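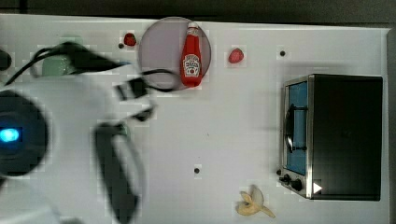 Kimetti Tabletop Kit: second progress report on the product review
6th October

1. What this report covers

The funding agreement asked us to review the Kimetti tabletop kit as a product that a small lab or a teaching department could buy and run without outside help. The first report, sent in March, dealt with ordering, delivery and installation. This one deals with daily use: teaching the arm new tasks, keeping it calibrated, and getting support when something stops.

The kit as sold has the arm with its gripper, the Sadance control software, and a year of support from Burkska, the reseller. Kitchen props are not part of the package. We bought our own, mainly toy food and dishes, plus a toaster oven.

2. Work done since March

We recorded 512 demonstrations on the kitchen table layout. Most are single moves, such as lifting a piece of fruit and putting it in a bowl. The remainder are short sequences with a second object involved. We left the layout loose on purpose and moved the props between sessions, as most buyers will not have a fixed station.

After training, each task was run 50 times with no one touching the controls. Fruit into a bowl was the most dependable. The ketchup bottle was harder. It is smooth, and when the fingers close too near the neck it turns in the grip. Work near the oven went slowly, as the software keeps a wide margin around anything tall and the margin can only be changed for the whole table, with no setting for a single object.
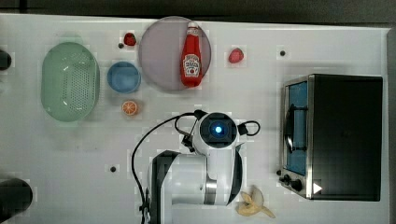 Wanigasekara asked after the first report whether the kit could be handed to a new user without a training day, and whether the time saved by ready-made software was real or just moved to a later stage. The short answer to the first part is yes, for recording. A new user can record usable demonstrations on the first afternoon. Training and checking a model still needs someone who has done it before - the menus are clear but the error messages are not.

On the second part, we did save time at the start. Some of it went back into sorting recordings. Sadance saves every attempt under the same task name, including the ones that were stopped halfway, and they have to be marked by hand.

3. Faults and support

We opened 11 support tickets with Burkska. Eight were closed by a software update or a changed setting. The other three are still open:

Calibration drifts after the arm has been left powered on overnight.
The gripper reports closed when it is holding something thin.
Session export fails when the notes field is left blank.

Replies usually came by the next working day. The calibration fault is the one that matters most to a buyer. Our workaround is to restart the arm each morning and run the short calibration before any recording. We have asked for a date for a proper fix and have not been given one.

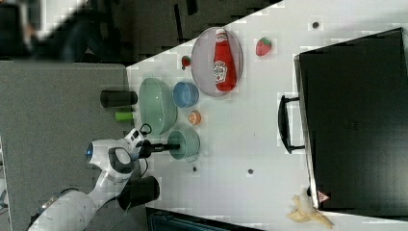

Department of Applied Automation - Equipment Review Group

4. Spending

Spending is within the approved budget. The line for replacement gripper fingers has not been touched. We would like to move that money to storage, as the recordings take up more space than the product sheet suggests. No other changes are requested.

5. Next period

We plan to repeat the bottle task with softer finger pads, which Kimetti sells separately, and to run the full set of tasks again after the next Sadance update so the results can be compared. We will also write the buyer's checklist promised in the agreement. A draft of the installation section is ready and can be sent on request.

Our view at this stage is that the kit is suitable for teaching and for early research work. We would not yet recommend it to a group that needs the arm to run unattended for long periods. That may change if the calibration fault is fixed before the final report.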